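The paper end of it
A gallery from the records desk, with remarks
Posted May 23, 2023

Vitau came to Skurkdale with a promise I had heard before, at two other jobs, from two other vendors. The paper would go away. The tables we print, sort, check and put in boxes would be read by software, matched by software and filed by software, and the people who do that now would move up to what the slide called "review work." I have worked the records desk for long enough to ask what review work is. The answer I got was that we would still look at the hard ones.

So I put together a small gallery of what the work is like at the desk. I am on the staff side of the project group, which means I get the meeting notes and a seat near the door. The managers have their own page with the charts. You can find it from the intranet home page if you want the cheerful version.

A few facts to start. A full run from the Agbenyega warehouse system is 2,128 rows, and it comes out as tables: narrow columns, small type, a lot of pages. It has been printed and sorted by hand for years. The first Vitau trial started in October. It was supposed to be done in 18 weeks, and it is still called a trial.

1. The stack

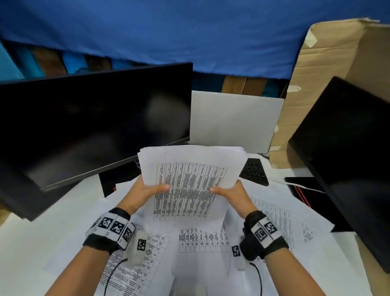
Both hands on the stack, more tables spread out on the desk. Screens off.

Sorting is the part everyone outside the department thinks is simple. You get a stack, you get it straight, you look at the top sheet and you decide which pile it belongs to. A person who has done it for a month can feel when two sheets are stuck together. A person who has done it for a year starts to notice when a column is off before reading any of it, just from where the ink sits on the page. I don't know what you call that skill on a job description. Our job descriptions call it "document handling," and that phrase was then used in the Vitau proposal to explain why it could be automated first.

What the proposal left out is that about half of document handling is deciding that something is wrong and walking down the hall to ask. The software has a button for that. The button sends the page to a queue called Exceptions, and the queue is us.

To be fair to the people who built it, the software reads clean pages very well. I have watched it do a batch while I was still taking the rubber band off mine. If every page were clean I would have nothing to write here.

2. What changed at the desk

Before the trial we had two people on the morning run and one on the afternoon. Now we have one and one, plus the queue. The queue was going to be short. In the first month it was short, because Agbenyega was sending us only the new-format tables. Then the older ones got switched on and the queue has been a full-time job ever since, except that it is on no one's schedule as a full-time job. It gets fitted in.

The work in the queue is also different from the work it replaced. When you sort a whole run by hand, most of the pages are easy, and the easy ones give you a rest between the hard ones. Take the easy ones out and you have a shift made of nothing but trouble. People go home more tired from fewer pages. I raised this in the project group and it was written down as "perceived workload." I would like to know what the other kind is.

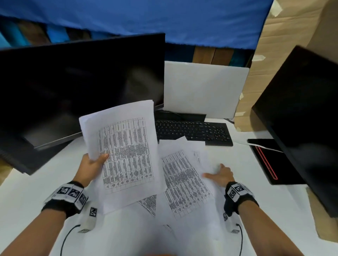

Then there is the checking. Management wanted the software's results compared against paper for a while, which I think was the right decision and I said so. But somebody has to do the comparing. The plan allowed up to 20 minutes a batch for it. That figure came from Vitau, and I have asked more than once how they got it. If the batch comes out of the printer in order and nothing is skewed and the phone stays quiet, you can make it. I have made it. I would not want to be measured on it, and starting next quarter we will be.

The comparison has been useful in one way that I don't think anybody planned. It turned up mistakes on both sides. The software had been reading one kind of header row as data. We, for our part, had been filing one supplier under an old code since before I was hired. I include that second one because these pages usually leave out the part where the humans were wrong, and then nobody believes the rest.

3. What we were told about jobs

"No positions will be eliminated as a result of this project." That is the sentence from the kickoff, and as far as I can tell it is true. No one has been let go. One person moved to shipping and wasn't replaced. One temp contract ended and wasn't renewed. Neither of those is an elimination, if you read the sentence closely, and I have now read it pretty closely.

The review work has arrived, sort of. It is a screen with a picture of a table on the left and boxes on the right, and you type what the software couldn't make out. Some of my coworkers like it better than paper. It is quieter, your hands stay clean and you can do it sitting back in a chair. Others say they lose their place on it, and they print the page out and check it with a ruler, then type the answer in. That makes the paper count go up, and it has been brought up in meetings as a "behavior." Give people a picture big enough to read and I expect the behavior will fix itself.

Training was one afternoon. It covered the buttons. It did not cover what to do when the software is confident and you think it is wrong, and that comes up every day. The unofficial rule on our desk is that you go back to the sheet. I hope someone makes it the official rule before the sheets are gone.

4. One page at a time

Most of a sorter's day is still this size: a single table, held up in both hands to look over. I've been told that by the end of the project no one will need to pick up a page at all. I was told the same at my last job, where as far as I know they are still buying paper.

I'm not against the thing. If Vitau could take the clean pages and leave us enough hours for the bad ones, I'd sign for it today. What bothers me is that the savings were counted before the trial started and the extra work has to be proven afterward, by the people doing it, in their spare minutes.
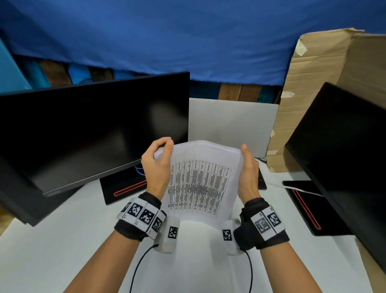
5. Questions I have sent in and am still waiting on

Where did the 20 minutes come from, and who timed it?

Does time spent in Exceptions count toward the batch target, or is it separate? Two supervisors have given two answers.

When the Hestska site goes live, do their exceptions come to our queue too? The diagram has an arrow that looks like yes.

Who answers for a row the software filed wrong and no person ever saw?

Is there a pay grade for review work? It was described as moving up.

I'll add the replies under each question when they come in. If you work a desk at Hestska and have seen a different version of the diagram, please send it to the staff side mailbox. The agenda for the next project group closes at noon the day before, and items sent after that get pushed to the following month.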